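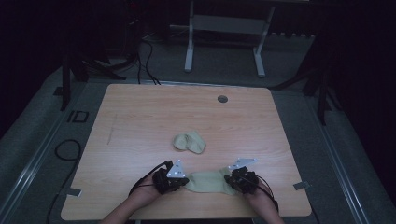

Two socks on the table, time to talk dumplings

Right, dumpling thread, as promised to everyone who asked after the street party. Long one, put the kettle on.

The filling is Fengying Cai's, from her old class at the Durnum hall. Pork mince, garlic chives, ginger, white pepper, a slosh of soy. She never measured a thing so don't @ me for grams.

Salt your cabbage first! Leave it 15 minutes and then squeeze it like it owes you money. I skipped this in March and got soup in a wrapper.

Stir the mince one way only until it goes sticky. Kieran Fitzgerald reckons that's superstition – his fall apart in the pot, so I'll keep stirring my way thanks

Wrappers: I make my own for boiling and buy the frozen ones for frying. Gakley brand if your grocer has them, the round ones. Thaw in the fridge overnight, they crack otherwise.

Freeze them on a tray with gaps, THEN bag them. They'll keep up to 2 months.

Dipping sauce is black vinegar, chilli oil and a pinch of sugar. I've been using the chilli flakes from Gündoğdu on the corner, totally the wrong country and absolutely delicious (sorry Fengying)

Someone's asked about prawn ones. Different filling, different thread – probably on the weekend once I've been to the fish market.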